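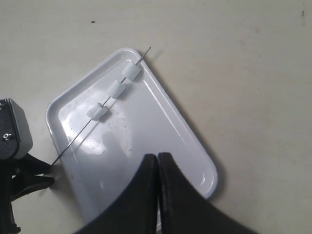
By Dewanti Menon and Slamet Yusof
Second-year field project, Leisure and Landscape Studies
Supervisor: Tegan Sutcliffe
Submitted in September

What People Cook, and Who They Cook It With: Evenings at the Beruteck Campground Fire Rings

Introduction

Both of us grew up in families that camped, though in very different ways. Dewanti's parents brought a folding table, a tablecloth and a pressure cooker, and supper was served at the same hour as at home. Slamet's family brought a bag of rice, a lot of cousins and whatever fish could be bought on the way, and supper happened when it happened. When we compared notes last winter, we noticed that what we each remembered best was the hour or two after the meal, when there was still a fire and people kept finding small things to put over it. Marshmallows, mostly, but also bread dough, apples, the ends of sausages and, in Slamet's case, a rice cake that his uncle insisted would not fall in and which then fell in.

We wanted to know whether that hour was as sociable for other people as it had been for us. There is plenty of writing about campgrounds as businesses and as places where nature gets trampled, and we read a fair amount of it for the module. There seemed to be much less about what campers do with each other once it gets dark. Our supervisor encouraged us to keep the subject small and to go and sit somewhere, so we did.

The place

Beruteck is a family campground on the east side of Amoah Lake, a short bus ride from Livholm. It has tent pitches under the pines, a row of trailer pitches along the access road, and a shower block with very good hot water, a fact that came up in nearly every conversation we had there. Fires are not allowed at the pitches themselves. Instead there are 3 shared fire rings, each with log benches, and anybody staying the night can use them until quiet time.

The rings differ more than we expected. The one by the shore has the view and gets the wind. The middle ring is beside the path to the showers, so everyone passes it at some point in the evening with a towel over one shoulder. The third is up behind the trailers and is sheltered, a bit dark, and favored by people who have been coming for years. We call them Shore, Path and Top in the rest of the report.

Wood is sold at the little camp shop, Guvell, in net bags. Guvell also sells matches, canned soup, marshmallows, ice cream and single onions, and it closes at eight in the evening. We mention the closing time now as it turned out to matter quite a lot.

How we did it

We visited on 5 evenings over the summer, arriving in the late afternoon and leaving on the last bus. One evening was lost to heavy rain after an hour, but we have kept it in, partly for honesty and partly for the people who came out anyway under a tarp and were delighted to be asked about it.

We used two methods. The first was a tally sheet on which we wrote down every food item that went over a fire while we were watching, along with the ring and the time. An "item" was one portion for one person, so a pan of beans shared by a family of four went down as four. We argued about this rule for most of a bus journey and are still not completely happy with it. In all we recorded 663 items.

The second method was a short talk with anybody at the rings who was willing. We spoke with 147 people. We asked who they had come with, who they had eaten with, whether they had shared food with anyone they did not know before that evening, and what they had cooked over a fire as children, if anything. We asked the last one simply out of curiosity and it gave us the best answers of the whole project. Parents were asked before we spoke to any children, and we have not used anyone's name without permission.

We introduced ourselves to each group on arrival so that people knew why two students were sitting on a log with a clipboard. It did change how people behaved a little at first. One father apologized to us for his sausages. After half an hour or so most people forgot about us, or else they fed us.

What was cooked

Supper food made up the larger part of the tally, with sausages well ahead of everything else, followed by corn, flatbreads of several kinds and foil parcels whose contents we had to ask about. Marshmallows were the largest single item after supper at every ring. Bread dough wound around a stick came second at Top, where several of the long-standing families bring a bowl of it already risen, and it hardly appeared at the other two.

What surprised us was the pattern over the evening. We had imagined a supper peak and then a slow tailing off. What we found was two separate busy periods with a proper lull between them, during which people went to wash up, put on sweaters and settle the youngest children. The second period was longer than the first and involved more people, even though much less food was being eaten. A family that had cooked supper by itself would quite often come back for the second period and sit down beside someone else.

Equipment was mixed. People used green sticks, metal skewers, long forks and, once, a straightened coat hanger that had been in the same family's camping box for many years. We noted these in the margin and did not plan to analyze them. Looking back, though, borrowing a skewer or a fork was one of the most common ways for two groups to start talking. It is a small thing to ask for, and it has to be given back, so there are two conversations in it at least.

Who shared with whom

More than half of the people we spoke with said they had given food to, or taken food from, someone they had not known before that evening. The share was highest at Path and lowest at Top. We had guessed the opposite, thinking that the regulars at Top would be the friendliest. They were friendly, certainly, but they already knew each other, so by our definition their sharing did not count. Tegan pointed out that this is a weakness in our question and not a finding about Top, and we agree with her.

Path did well, we think, on account of the towels. People on their way back from the shower stopped, said something about the fire, were offered something to eat, and sat down with wet hair. Kamarul Hartono, who was staying at Beruteck with his two daughters, put it this way: "You can't walk past a marshmallow when your kids have seen it. So then you're a guest, and the next night you have to be the host."

That idea of owing a return came up again and again. Several people told us they had gone to Guvell the next day to buy a bag of something for the neighbors who had fed them. This is where the closing time matters. Those who were offered food late in the evening could not repay it the same night, and some of them told us they felt awkward about it, while others said it had given them a good excuse to come back. We would have loved to follow these small debts from one night to the next, but our visits were not on consecutive evenings and so we only have people's own accounts of them.

Children did a great deal of the work. In many of the cases we watched, the first person to cross from one group to another was a child, usually carrying something sticky, and the adults followed with an apology or a paper towel.

What people remembered

We had not planned a section on memories, but we would feel ungrateful leaving it out. Marlina Sumampouw, who has camped at Amoah Lake since before the shower block was built, described roasting bananas in their skins with her grandmother and eating them with a spoon. She still does it, and she did it for us. Another woman remembered toasting cheese on a garden fork. A retired bus driver told us that he had not been allowed near the fire as a boy and that he had gone rather overboard as a grandfather to make up for it – his grandchildren nodded very seriously at this.

Quite a few people had no such memories at all. They had grown up in apartments, or in places where an outdoor fire meant work or danger. Some were trying it for the first time with their own children and were a little shy about their technique. We noticed that the more experienced campers were generous with advice, at times more generous than was wanted, and the advice was nearly always the same: wait for the embers, keep it turning, don't rush.

Problems with the study

Our sample was whoever happened to be sitting at a fire, so it leaves out everybody who stayed in a tent with a book or cooked on a gas stove by the car. We cannot say anything about whether those people were lonelier or perfectly content. We also visited only in good camping season, rain aside. The last bus meant that we always left before the rings had emptied, and several people told us that the best part of the evening came after that.

The tally was harder than it sounds. After dark it is difficult to tell whether a child is on a second marshmallow or still on the first, and at the busiest moments one of us watched while the other wrote. We checked our sheets against each other on the bus home, and where we disagreed we took the lower number.

If we did it again

We would camp there. We would also ask about sharing among people who already know each other, so that Top gets a fairer hearing, and we would sit at each ring for the same length of time, which we failed to do because Shore was cold and Path kept offering us corn. Tegan has suggested comparing Beruteck with a campground where fires are allowed at every pitch, and Slamet is looking into one on the other side of Livholm for next year's longer project.

Thanks

Our thanks go to the staff at Beruteck for letting us put a notice up by the showers, to everyone who talked with us, and to the evening cashier at Guvell, who twice kept the door open a few minutes so that we could buy something to bring to the fire. Copies of the tally sheet and the interview questions are in the department office, in the green folder with the other second-year projects.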